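Willthorpe Pantry Project
Progress report to Osagie, August
Prepared by Huguette Hawthorne

Sorting of condiments and tableware is complete for six of the seven shelf groups. The remaining group, oils and vinegars, is waiting on bins from Plader. The order was for 50 bins – a revised delivery date has been requested.

Booker Tran has rewritten the shelf labels in larger type.
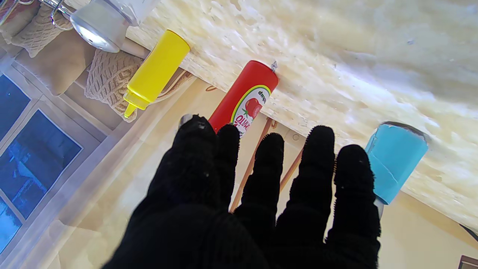 Squeeze bottles are now a separate category from jars. Shape decides the bin, and contents decide the position within it. The red ketchup bottle and the yellow squeeze bottle both fall under this rule. Cups go with tableware. Spending remains within the approved budget.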